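Home | About the Fund | Grantees | Reports | Contact

Havus Oral History Project
Progress report to the Histetti Fund, second period
1 December 2019

Short version first, the rest is below. We are on track with recording, behind on transcripts, a little under on spending. Two things need a decision from you, both at the end.

Recording

166 interviews done and signed off. The target for this point was 150 so we are ahead. Most of the gain came in the fall, when the old cannery families started passing our number around. Before that it was slow - a lot of calls not returned, a lot of "my sister is the one you want."

Average length is longer than we planned for. The application said 45 minutes. People talk for an hour and a half, sometimes more, and we have stopped trying to cut them short. Good for the collection, bad for the transcript budget. See next part.

Subjects covered so far: the cannery and the strike years, the Sevel ferry, the two schools before they merged, church kitchens, the flood. Thin on: farm labor, anyone who moved here after 1980. We have a list of leads for both and will start on it after the holidays.

Transcripts

Behind. Of the 166, we have full checked transcripts for 71. Another 38 are typed but not checked against the audio. The rest waiting.

Reasons are what you would expect. Longer interviews, one typist down since summer, and the place names. Outside typists get them wrong nearly every time, so each transcript needs somebody local to read it through. We made a spelling sheet (292 names of roads, farms, boats and creeks) and that has helped alot. Turnaround on a checked transcript is down from five weeks to three.

We tried the speech software you suggested. Fine on younger voices in a quiet room. Not much use on two brothers talking over each other with the radio on. We will keep it for first drafts of the easy ones.

Photographs and papers

Did not expect this part to grow so fast. Families bring shoe boxes. We now have 3,344 scans, of which a bit more than half are cataloged. Letters, pay slips, ferry tickets, wedding pictures, one full run of the cannery newsletter. Originals go back to the family, usually the same week.

Each lender gets a disc of their own scans plus the interview audio. We asked if people would prefer a download link and most of the older ones said no, disc please. Still cheap to do so we will carry on.
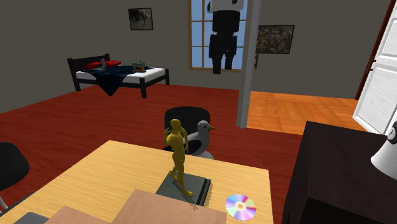 Public events

Three listening evenings held, two at the Havus library and one at the Adomaitis hall. Total attendance 225. The Adomaitis one was the best - standing room, and eleven new people put there names down to be interviewed. The ferry evening had sound trouble for the first twenty minutes. Borrowed speakers. We will rent next time.

School visits: four, all eighth grade. Teachers want a ready-made lesson pack with short clips. Not in the original plan but it seems a small job. Draft is half done.

Money

Spent to date is 61 percent of the grant, against 65 planned. Under on travel (people come to us more than we thought) and under on wages because of the missing typist. Over on storage, we bought a second set of backup drives in the summer after the first set filled up. Full sheet sent separately, receipts are in the same folder.

Problems

- Release forms. Nine early interviews were done on the old form, which does not cover web use. Seven re-signed. Two families still to reach.
- The back room at the library floods our recordings with heater noise from November on. Moved to the reading room, mornings only.
- Catalog entries done by different people do not match. Dates are the worst. Cleanup needed before anything goes public.

Decisions we need

1. Can we move the travel underspend to transcripts? Would pay for a part-time typist through the spring.
2. Web launch is set for April. With the transcript backlog we would like to open with 60 interviews and add more each month. Need a yes or no from you before the site text is written.

Next report at the end of the third period, same format unless you want it changed.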